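Home Journal Issues Authors Contact

Reading time: 2 min

3.2 Wall coverings and perceived room size 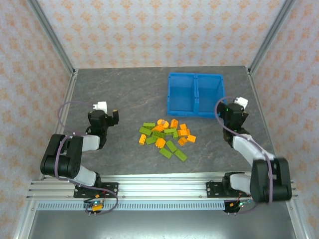
Papers with a repeating floral print were treated as a separate class from plain and striped papers. Earlier work on pattern scale has mostly used painted boards held at arm's length, and its results do not carry over well to full walls, where the eye meets the same motif many times and at several angles.

The survey covered 200 households in Rusthorpe. Each household was visited in March and asked to judge the length and width of its main living room before any measurement was taken. Judged size was then divided by measured size to give a single ratio per room. Rooms with sloping ceilings were left out.

Pale grounds with a warm-coloured motif (Figure 2) gave ratios closer to one than dark grounds did. The difference was small and was lost when rooms with north-facing windows were taken alone. Motif spacing had a clearer effect: widely spaced prints went with larger judged widths, but had no effect on judged length.

Figure 2. Pale pink paper with a repeating orange-peach floral motif, on three walls.

Two sources of error should be noted. Older papers had faded, and ground colour was matched by eye against the Dralier chart, which has few steps in the pink range. Furniture was not moved before judging, so large items against a patterned wall may have hidden part of the repeat.

Related items
Paste strength in damp rooms: the Okis trials
Colour naming in the Shao pattern books
Fading of printed papers under window light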